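Perception and Planning > Manipulation > Plug insertion: pose from wrist camera drifts in the last few centimetres

nistari_dev
Posts: 126

Running a plug-into-socket policy trained on data from hand-held grippers with a camera behind the fingers. Approach is fine. The failures are nearly all in the final alignment, where the yaw estimate for the plug jumps by a few degrees between consecutive frames and the planner replans each time. The log for one bad run has 614 replans before timeout.

Stack is Walton for the pose estimator, Cropper for the crop and resize stage, our own planner on top. Training set is 1,751 demonstrations. Typical view before the grasp:
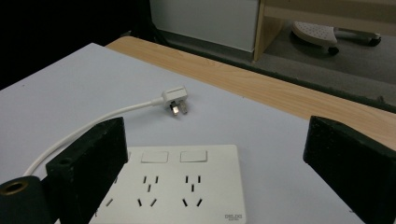

2 min read

The plug is white, its cable is white and the strip is white, on a pale lavender-grey surface. The prongs carry a bright highlight. I suspect the estimator is locking on to that highlight instead of the housing edges, but I have not proved it.

Has anyone got stable yaw in this setup without adding a second camera?

tayla_h
Moderator

Two things to check before you blame the highlight.

1. Cropper resizes after cropping by default. If your crop box follows the detection, the scale changes every frame and the estimator sees a slightly different plug each time. Fix the box size for the last stage.
2. Check the timestamps. If the pose is stamped on output and not on capture, the planner is pairing an old image with a new arm position.

Tayla Hinds

oddbearing

Disagree on the order. I would look at the target first. The sockets in that view are multi-standard, with vertical slots and a splayed pair lower down, repeated in the next group along. A two-pin plug gives the matcher several candidate slots in each group, and the left group is partly behind a finger. If the goal pose flips between candidates, you get replans even with perfect plug yaw.

Log goal pose and plug pose separately. One number for "alignment error" hides which side moved.

nistari_dev

Crop box was following the detection, yes. Fixed it at the last stage. Same test run again: 126 replans, still times out.

Timestamps are on capture, checked those in December when we moved to the new driver.

@oddbearing logging them separately now.

k_marsh

Why replan on every frame at all? Freeze the goal once the plug is close, then servo on the residual. You do not need a planner for the last bit of travel.

oddbearing

Freezing a wrong goal gives you a very smooth approach to the wrong slot.

k_marsh

So gate it. Take the median over a short window and freeze only if the spread is under a threshold. If it is not, back off and look again. We ran this on the Bralgate cell for 1,000 insertions. Most of what failed there was plugs slipping in the grip, which no vision filter will fix.

tayla_h
Moderator

The gate is reasonable. I would still not use the median on raw yaw. Angles wrap, and a two-pin plug with a near-symmetric housing will give you readings half a turn apart. Fold the angle by the symmetry first, take a circular mean, unfold at the end. If the housing is not symmetric in your grasp, keep the fold anyway and resolve the half turn from the cable exit.

nistari_dev

Separate logs from the last run. Plug yaw is noisy but stays in a narrow band. Goal pose switches between two slot groups whenever the left finger covers more of the strip. So oddbearing was right about the goal and the crop was a second fault.

Next change is to choose the socket group once, from the approach view, and carry it through as a fixed ID. Then the gate on top of that, with the folded yaw.

oddbearing

Store the ID in the strip frame, not in image order. "Second from left" changes meaning when the first one is covered.

k_marsh

What are you using as the origin of the strip frame if one end is hidden?

nistari_dev

The corner with the lettering, when it is in view. Otherwise the switches, but they are white on white with faint outlines and the detector misses them about as often as it finds them. Will post the config when it runs clean.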